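Okay, the trash can incident. Several people have asked, and Tadhg Keane has been telling it as a story about his foot, so I'd like the logs to get a turn.

Setup: two-armed robot, ordinary bedroom chores, trained on demonstrations people record with a pair of hand-held grippers. The chore was "pick up the wastebasket and bring it to the door." We had 227 recordings of it. I was feeling good about the 227.

First run after training: the right arm reaches down, lines itself up on the basket perfectly, and stays open. Meanwhile the left arm, up in the air and nowhere near anything, closes very firmly on nothing at all. Then the robot straightens up and carries nothing to the door with great care.

Natsumi Ueda said it looked like a waiter on his first night. We ran it again. Same thing. We ran it again, because we are scientists.

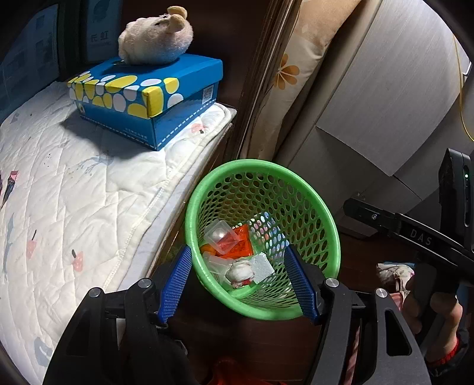
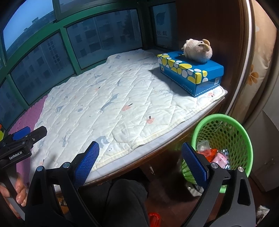 The bug was a swap. Each gripper logs where it is and how wide its jaws are, and after a software update in March the position was going to the correct hand and the jaw width was going to the other one. So whenever a gripper took hold of something like that green mesh basket, the file swore its partner had done the squeezing. The robot believed the file. I would have too.

How many recordings? 104 out of 227. The rest were from before the update and were fine, which made it worse, since the robot had learned two opinions about which hand does what and would pick one depending on its mood.

Now the foot. On run 51 the good opinion won. Right arm grabs the basket, lifts it, heads for the door. We cheer. Halfway across the room the bad opinion wins. Right arm opens. Left arm clenches in triumph.

Tadhg was inside the tape. Tadhg has asked me to say the tape was "more of a suggestion." It's yellow and it says DO NOT CROSS, so I'll let you weigh that.

He's fine. It was a plastic basket. But last month we had the same arms carrying a full kettle, and I thought about that for most of the evening.

Changes so far: the recorder makes you close the left gripper, then the right, before it will save anything. If the wrong number moves, it refuses. It takes 2 seconds and everyone already hates it.

Also, the arms stop when somebody crosses the tape. We had the sensor for that the whole time. It was in a box labeled Oshima, under my desk, with my lunch on it.

Retraining tonight without the bad files. Tadhg will be watching from the hallway.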